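Notebook, kitchen table cell
September, started 9:40

Rewriting the table rules before the next block of runs. The old sheet was two pages and people were following about half of it, me included. Going through it line by line with the cell open and the props out, keeping what we use and crossing off the rest.

Target for this block is 200 episodes. We have 122 that pass the current check. The ones that failed were mostly paperwork: no start picture, wrong prop name, episode saved under the task from the day before. Very few were bad motion.

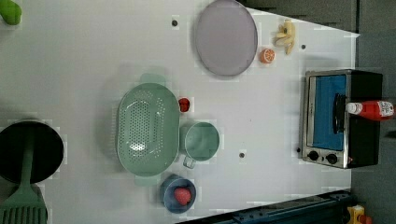

Entry by: bench lead, Trorgate lab, manipulation group

Reset rule. Old text said "return items to their starting positions." Too vague, and it made everyone put things back in the same place, so the start states hardly varied. New text: arm parked and clear of the table before hands go in. Shuffle the loose items. Take the overhead picture after the last hand is out and before the arm moves. If you touch anything after the picture, take it again.

Edge rule. A prop may hang past the table edge only if the task sheet says so. Today the frying pan is at one side of the overhead view and only partly in it, and the ketchup is lying on the toaster oven with its base out of view on the other side. Either one is fine for a clutter run. Neither is fine if it is the target. Added a line: target item must be fully inside the overhead view at start.

Stacking rule. Items on top of the oven are allowed. Items inside a bowl are allowed (the strawberry in the blue bowl is a good one, leave it in the rotation). Write both as "on" or "in" in the start note, never "at." Three different people used "at" for three different things last month and the search is useless now.

Holes in the tabletop. Leave them open. Someone asked about taping over them. Tape lifts, and then it shows up in one set of runs and not the next. If a small prop settles in a hole, abort and log it as a table fault, not a grasp fault.

Floor. Anything that goes off the table stays on the floor until the arm is parked. This was in the old sheet and it stays word for word. No reaching under the rail during a run, even with speed turned down.

11:15. Naming. We have been sloppy here. The prop list from Linetti uses product names and ours uses whatever the first person typed. Going with plain color plus noun: green colander, green mug, blue bowl, red bottle. If two props would get the same name, add the material. "Felt" and "plastic" are enough, we don't need fabric types.

Soft props get their own section now. The plastic rules assume the thing has one width, and felt doesn't. Draft:

Close to light contact first, then step up. Max 4 steps. If it is not held by then, open and log it.
No full-force close on a sewn seam or on a label.
Check stitching at the end of each session. Loose thread means the prop comes out until it is fixed.
Brush off lint before filing. Same brush, same drawer.
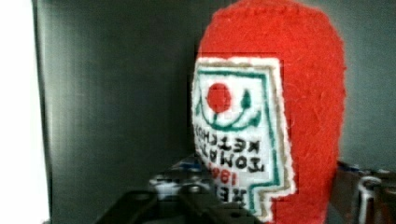

Wrist view, red felt bottle, label side. Lettering comes out mirrored in this stream.

On the mirroring: the label reads backwards, so KETCHUP and TOMATO are both flipped. Until the flip setting is confirmed, the rule is to leave the raw files alone and write "wrist mirrored" in the session header. Do not fix it on your own copy. If half the set gets flipped by hand we will never sort it out. Also added to the startup check: hold any prop with printed or stitched text in front of the wrist camera and read it. Takes a few seconds and covers left and right in one go.

Same view has a strip at the left that is blown out to white. Put down a rule that exposure gets locked at startup and noted, with the same lights on for the whole session. Liao sheet has a lighting line we can copy.

2:30. Cut from the old sheet: the glove line, the duplicate sign-off box, the paragraph on the old gripper pads. Down to one page and a bit. Sent it over in the Plendent format so it can sit next to the other cell sheets.

Still open:
Cap on episodes per prop. Proposed 1,000 for plastic, no number yet for felt.
Whether an aborted run keeps its start picture. I say yes.
Second copy of the sheet for the far side of the cell.
Re-tag the "at" notes. Will start on those tomorrow morning.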